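# Checking birth dates and ages on actor profile pages

October 2020

## 2. Data

The records were taken from Mollby, a fan-run listing of television and film performers. We saved 2,175 profile pages in April and kept the 900 that gave a full date of birth and an age in the same block of text. Pages with only a year were dropped. So were pages for double acts, where it was unclear which performer the age referred to.

Each page was reduced to five fields: name, date of birth, stated age, first screen credit and date of last edit. The fields were pulled out with a short script, Flosska, written for this project. It reads a page line by line and looks for a month name followed by a day and a four-figure year.

## 3. Method

The age was worked out again from the date of birth and the date of last edit. If the result differed from the stated age by one year or more, the page was marked as a mismatch. A random set of 100 pages was then read by hand to test the script.

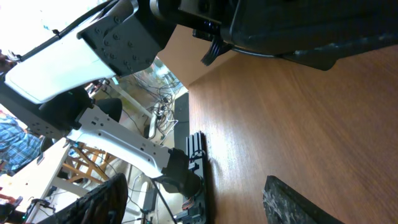

Day and month order caused most of the trouble. Mollby lets editors type dates freely, so 4/7 may mean either April or July. Where the page also named the month in words, that version was used. Where it did not, the page was left out of the mismatch count and listed in Appendix 2.

Surnames with accents were a smaller problem. Farías was stored in two spellings, with and without the accent, and Flosska treated them as separate people until both were changed to the plain form. Mosunau appeared as a surname on one page and as a place of birth on another — the script had put both in the name field.

## 4. Limits

A matching age does not show that the date of birth is right, as both may come from the same wrong source. We did not compare the dates with printed cast lists. The date of last edit is also changed by small edits, such as a new photograph, even when the stated age is left alone. This will have raised the number of mismatches on busy pages.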